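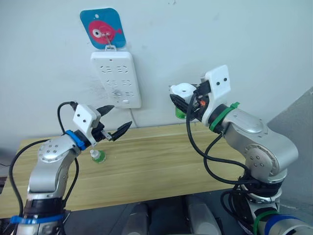 The Little Green Bottle That Got Me Through Summer

2020-11-03
4 min read

I've been putting summer away this week, which at my place means the fan goes up in the attic, the sandals go in a bin, and I finally have to decide what to do with the bug refills. You know the ones, the small bottle of liquid with a wick standing up in the middle that goes into a plug-in warmer. I'd never owned one until I moved to Jarnumdale. Then came August.

My building is six minutes on foot from the river, and the mosquitoes make the trip a lot faster than I do! I tried candles (pretty, useless), I tried a net (I got tangled in it at 3 a.m. and took down the curtain rod), and finally I walked over to the hardware store on Metimgate and bought a warmer and a pack of Urora refills, mostly for the color of the bottles. I'm not proud of how often I shop that way.

I woke up the next morning with zero new bites and became completely insufferable on the subject. I've told coworkers. I've told the woman at the dry cleaner. So here I am telling you, too.

My one big complaint is with outlets. Every apartment I've rented has had them down by the baseboard behind something heavy, and a warmer wants open air around it. What changed things for me was getting a power strip up on the wall over the table. I can reach it standing up, there are no cords under my feet, and I don't have to crawl behind the couch to see how much liquid is left. I hung mine from a wire hook and have decided I like it.

The refill goes in from underneath, and you turn it until it's snug. Take the cap off first and put it somewhere you'll find it again. I keep mine in the dish with the keys, so I can close up a half-used bottle at the end of the season. 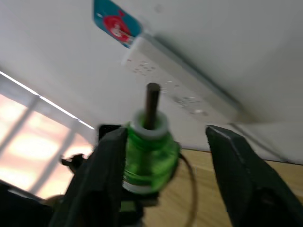

The wick is the part you want to be careful with. It's a stiff little rod, and if you come at the warmer from an angle you'll snap it, and then you own a very small bottle of liquid you can't do anything with. I broke two before I learned to put the warmer on its side on the table and line everything up in decent light. Wash your hands afterward, and please read the label, especially if you've got a cat or a fish tank or a baby in the house.

Do I need six of them? I do not. They were sold in a pack, the pack was on sale, and I paid 41 dollars for everything, warmer included, which felt like a lot in the store and like nothing at all by the second night. The leftovers are going upright in a lidded De Graaf tin that used to hold cookies, on the top shelf of the hall closet, caps on tight. I've written the year on the lid in marker so I can't kid myself next spring about how old they are.

I did hold one back and stood it on the kitchen windowsill for a few days, well out of anybody's reach, just to look at the green with the sun coming through. It's in the tin now with the rest. The windowsill has a fern on it, and the fern is not doing great.

More in At Home
Window Screens You Can Patch in an Afternoon
Where Does the Fan Go in Winter?
Cookie Tins, and Everything I Keep in Them
A Power Strip on the Wall: Getting the Height Right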